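Open Day at the Dunmont Storage Works

I took the Thursday tour at Workix in Dunmont, which runs in July while half the lines are down for maintenance. It cost nothing, but you have to book. There were 31 of us, split into two groups at the gate, and the walk took a little under two hours.

Pressing and cutting

The first hall is where panels are cut and edged. Two saws were running and we stood behind a yellow line with ear plugs in. Marcelino Ibarra, who led our group, said the hall turns out 584 door panels on a normal shift. The drilling station was more interesting to me than the saws. Every side panel and door gets its holes in one pass, and the bit heads are changed by hand on Monday mornings.

Hardware store

Next door is a long room of bins, 259 of them, holding hinges, handles, knobs and locks. We were allowed to handle the parts. The Irora hinge is the one they use most now. The older Butt line is kept only for repairs, and people still write in asking for it.

Fitting room

Finished cabinets are set up here and checked by hand. The one I spent the most time at was a white model with two tall doors and a drawer front across the top. The drawer front is light gray with a dark bar handle, and the inside of the compartments is gray too - darker at the sides than I would choose at home. Each door has a small round lock fitting near the top and a line of little holes along the edge.

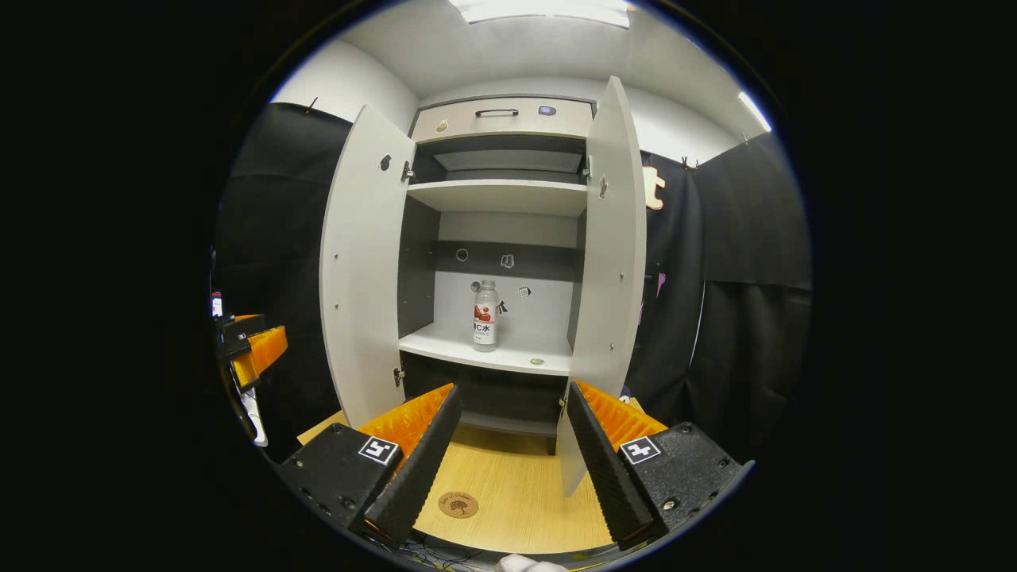
Getting there and parking

The number 30 bus stops across from the gate. Visitor parking is on the left past the loading bays and was full by 10. Closed shoes are required, and two people in the other group were sent back to their cars for them. There is a coffee machine in the lobby, coins only.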